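Silvana Batista built the Kellamis arm on a bench at Brundum, a shared workshop that charges by the month. The gripper came last. Its two fingers close on a single leadscrew, and the controller logs motor current 596 times a second to judge when a handle has been caught.

Kitchen tools were her first test set. A spatula and a whisk differ in stiffness — and the control code has to allow for both.

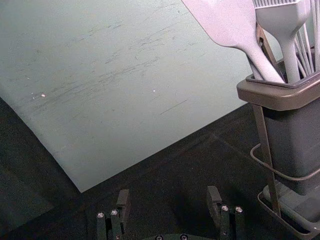
Why not use a suction cup? Thin handles and open wire give a cup no flat area to seal against.

The first version of the code stalled after 16 grasps. Batista traced the fault to a loose encoder plug and rewrote the homing routine in February. Run 802 is the latest in her log.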